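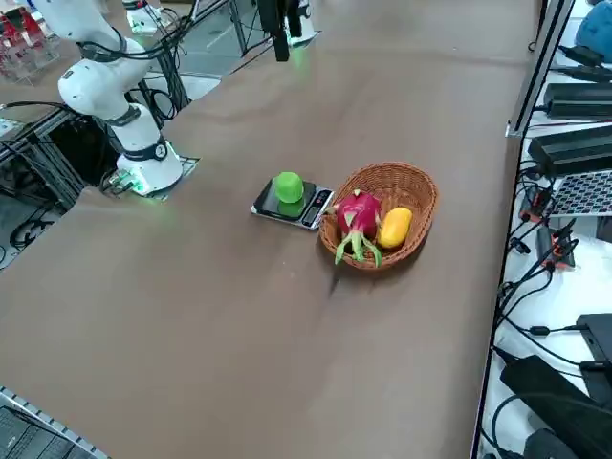 Stesuvwood Community Orchard: spring progress report

Home | Our Orchard | Reports | Get Involved

Thank you, once again, for standing by us through what has been a long and rather muddy winter. When your grant came through we promised to replant the lower slope, and I am so pleased to say that 43 young trees are now in the ground, most of them apples, with a few pears along the Au path where the soil stays damp.
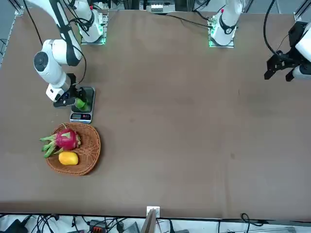

The drainage took longer than we had hoped (the old clay pipe had crumbled for most of its length), and we ended up moving 2 of the planting rows uphill. That used a little of the money set aside for fencing, but the deer have been kind to us so far, and we still expect to finish the fence by the end of March.

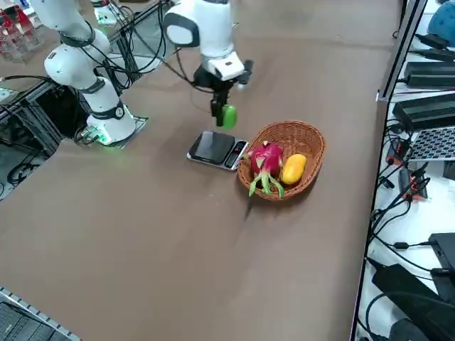
Otent

Our Wednesday pruning mornings have been a joy! Neighbors who had never held a pair of loppers are now telling the rest of us where to cut, and the tea urn has never worked so hard. We have room for up to 200 visitors at blossom day, and the school has asked for 5 of the raised beds next season, which we would dearly love to say yes to. The remaining funds will go toward mulch, tree guards and a new gate on the Ziltus side.

Related reports
Repairing the lower slope
Notes from the winter pruning
Plans for blossom day

Contact us | Copyright Stesuvwood Community Orchard | Back to top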